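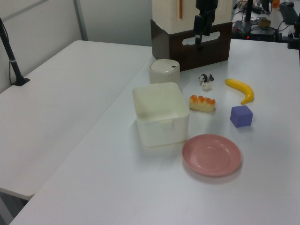
One respondent to our tidying survey put the matter more briskly than we have managed to: just throw it all in the box, the box is what the box is for. We quote the remark in full as it states the leading theory of household order, and the rest of this section is an attempt to find something wrong with it.

4.2 Small objects and the open container

Figure 3. Table layout for the mixed set: open square container, lidded canister, pink plate, play food, small animal figurines and a foam cube.

The mixed set was chosen to resemble what is left on a table when play has ended and dinner has not yet been mentioned. It has toy food (a banana, a slice of something that may be bread or may be cake), a panda, and a purple cube that belongs to no category at all. The square container is the largest thing on the table and has no lid. The canister has one. Adults in our survey regarded this difference as minor. It accounts for most of what follows.

We asked households in Clusulitz and Olomeck to clear the set in any way they liked and to tell us afterward where each item "lived." Sessions were capped at 60 seconds, a limit the adults found generous and the children found insulting. Of the seven households in the Clusulitz group, six put the banana in the open container. The seventh put it on the plate, on the grounds that it was food. Asked whether the slice should then join it, the same household said no, and did not wish to discuss it further.

The figurines gave more trouble. Under the Azar sorting scheme, which we adopted in February and have regretted at intervals, an object goes with others of its kind, then with others of its size, then wherever it fits. Animals are a kind. They are also small, and the canister is the obvious home for small things, but it requires a second action — lifting the lid — and five households would not perform it for a panda. The panda went in the box.

The cube was always placed last. No household claimed it as food, company or furniture, and our coding sheet lists it under "other," where it remains alone. We had expected the plate to attract it, a flat surface being a well-known refuge for things without a home, but almost every household treated the plate as something to be put away in its own right.

We conclude, with some reluctance, that the respondent quoted above describes common practice accurately. Whether anyone can find the panda again is taken up in Section 5.

Related items
Lids and their enemies: storage habits in Olomeck kitchens
The Zoltport drawer survey, part two
When is a plate a tray?

Reader comments

Cake. The slice is cake. I don't see how this got past review.

We tried the Azar scheme at home and gave up at "kind." My son says the banana and the cube are married.

Is the coding sheet available anywhere? The link under Section 3 goes to the drawer survey.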